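# The Novia wire dish rack, and what I put in it

I sell four dish racks in my shop and I own exactly one of them, and it's the Novia. I've had mine going every day since March of last year (that's two people, one very small kitchen and no dishwasher), so I feel pretty well qualified to write its page myself instead of copying the maker's sheet. The maker's sheet is mostly about their factory anyway!

The Novia is made by Zundutia, who also do the Grarkcombe roasting pans some of you have bought from me. It's a countertop rack in black coated wire with a black drip tray under it. One size, one color. People ask me for it in white all the time and I'm sorry, they don't make it in white. I've asked twice.

## What you get

- The rack, in one piece, nothing to screw together
- The drip tray, black plastic, lifts out from underneath
- A little card of care instructions
- Item number 637, if you'd like to order by phone

It comes in a flat-ish carton with a lot of cardboard and I'd keep the carton until you've tried the rack on your own counter. Returns are much easier that way, for you and for me.

## Plates first

I used to own a rack with those fat plastic pegs, and my plates leaned on each other like tired people on a bus. The Novia has thin wire dividers, row after row of them, and each plate gets its own gap. Dinner plates, side plates, the lot. I'd start with the biggest ones and work down, and I'd save the wide bowls for last -- they're the awkward ones in any rack, and you'll want to see how much room is left before you commit.

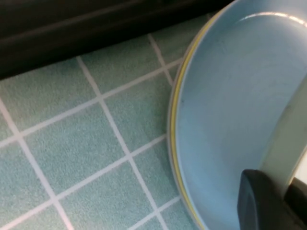
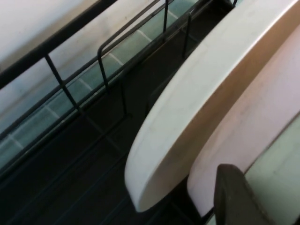
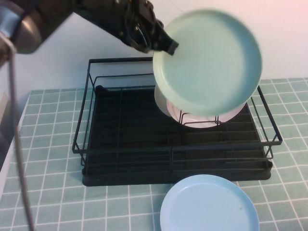

The plate spacing is the thing I get the most mail about, so let me go into it a bit. Most of you want to know whether a plate with a thick rim will go in, and whether the next one can go right beside it or you have to skip a gap. I don't skip. The two white plates are standing in neighboring slots with a narrow space between them, and the nearer one has a good thick rounded rim, so that gives you an idea of how close you can go. If your plates are very deep, more like pasta bowls, then yes, leave a gap free. They'll take up the room of two and there's no sense fighting it.

Bowls are a different story. Cereal bowls I set upside down at one end, tipped a little so the water runs off the foot. The big blue one with the yellow stripe inside the rim is a serving bowl in my book, and serving bowls I do on their own after the plates are dry and put away. You can balance one on top of a full rack, and I have, and I didn't enjoy it.

## The tray

A drip tray sounds like a boring thing to have feelings about, but I do! It sits right under the rack as the base, with a rim that's slightly rounded, so it doesn't have that sharp plastic lip that catches your sleeve. There's no spout. You lift the rack off, carry the tray to the sink and tip it out. I do mine at 8 in the morning while the coffee's going, and if I forget, it's fine until dinner.

If your water is hard you'll get a chalky film on black plastic, no way around it. A splash of white vinegar, leave it 20 minutes, wipe, rinse. Please don't use a scouring pad on the tray or on the wire. The coating is tough enough for plates going in and out all day but it's a coating, and once you scratch through it you'll be looking at rust in that spot sooner or later.

## Where to put it

Mine lives to the left of the sink on bare countertop. A customer wrote to me that she keeps hers on a table with a cloth under it, and I don't see why not, as long as you empty the tray before it gets too full. Do allow some extra width for the handle. It angles out past the body of the rack, and if you measure only the part that sits on the counter you may find it bumping the wall or the toaster. Mine bumps the toaster. I moved the toaster.

The handle is handy when you want the rack out of the way for rolling dough or whatever, but take the heavy things out before you lift. A full load of stoneware is more than I'd want to carry across a kitchen.

## Things I'd change

I'd like a proper place for knives and forks. There isn't a cutlery cup in the box, and I use a jar, standing next to the rack on a folded towel. Saengthong makes a bamboo cup that I also stock (it's on the small kitchen things page), and several of you have bought the two together, so it must be doing the job.

I'd also like taller dividers for really big platters. A platter will stand up, but I put a plate in front of it for company.

And stemmed glasses, no. Tumblers and mugs upside down at the end are fine, but wine glasses I dry by hand and always have.

## Ordering

The Novia is in stock most of the year. When it's out I take names and write to everybody in order once the next carton load comes in, so do put yourself on the list even if the wait looks long -- people drop off it all the time. Shipping is the medium parcel rate, same as the Grarkcombe pans, and if you order a rack and a pan together I can usually get both into one box. Write me a note with the order if you'd like that and I'll refund the extra postage.

Spare trays can be ordered separately. They take a couple of weeks to get to me.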